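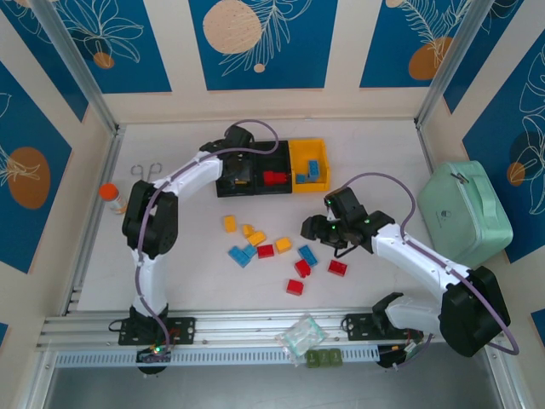
Papers > Play and Storage > Small-Part Sorting > Section 3

3. Bricks, trays and the table

3.1 Materials

The sorting task used plain toy bricks in red, blue and yellow. We left out wheels, windows and printed pieces after the first trial at Prilton, where people stopped to ask which group a part belonged to. Some bricks were left joined to one another at the start. Participants were told that they could pull these apart or put them away as they were, and we noted which they did.

Two kinds of tray were compared. The first, called the Dorkel layout in the rest of this paper, is a divided tray with low walls between its compartments. The second, the Clavonia layout, is a set of open trays with no divisions. Both were placed at the back of the table, with the loose bricks in front of them. Bricks that fell on the floor were put back on the table and were not marked as errors.

A pale table was chosen after Zupan tried the task on a patterned cloth and found that small pieces were easily missed. On a plain surface a brick left behind at the end was usually noticed before the session closed.
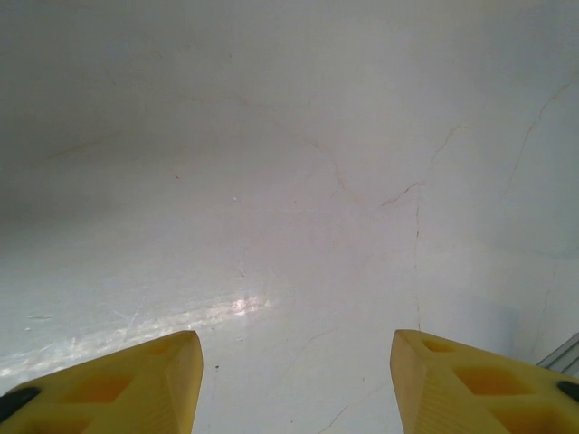 Must a tray be the same colour as the bricks that go into it?

The colour of the tray was left open in this study, and participants were free to put any colour of brick in any tray as long as they kept to their choice until the table was clear.

3.2 Procedure

Each session began with the bricks tipped out by hand and spread until none lay on top of another. The participant was then asked to put everything away by colour. No order was given. Most began with the colour nearest to them and changed when they could no longer see a piece of it. A few worked across the table from left to right and took each brick as it came, which meant more reaching between compartments.

Sessions were done in sets of 6, with a break after the first 3. More than 100 sessions were kept for the analysis. We dropped 5 in which a tray had been moved part of the way through. The layout was changed over between sets by Simiyu, who also wiped the table.

3.3 What counted as put away

A brick was counted as put away when it rested fully inside a tray or compartment. Bricks lying across a dividing wall were not counted until they had been pushed down to one side. This came up often with the longer pieces in the Dorkel layout and hardly at all with the open trays. Bricks standing on end were accepted. We did not ask for neat rows, although one participant in the Han group made them anyway and took much longer than the others.

Square pieces gave little trouble in either layout (Figure 2).

Figure 2. A yellow block, with a dark divided tray further back on the white tabletop.

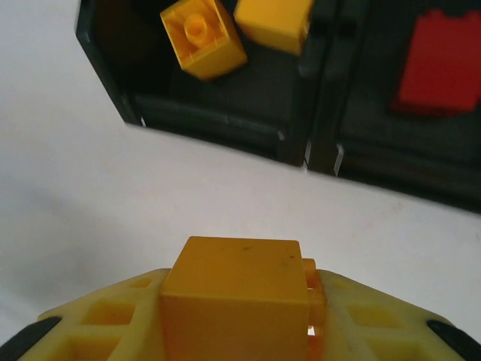
3.4 Limits of the set-up

The table held little besides the task. In a home or a playgroup there would be books, cups and other toys, and the trays would rarely stay in one place. We also used few colours. A further round with mixed shapes is planned for October, using the same trays and a deeper box for the pieces that do not fit in the compartments.

Related items
Simiyu, I. and Zupan, L. Open and divided trays: notes from the Prilton trial
Zupan, L. Table coverings and missed pieces in small-part sorting
Simiyu, I. Sorting by colour and sorting by size: the Han group
Storing joined bricks: a short report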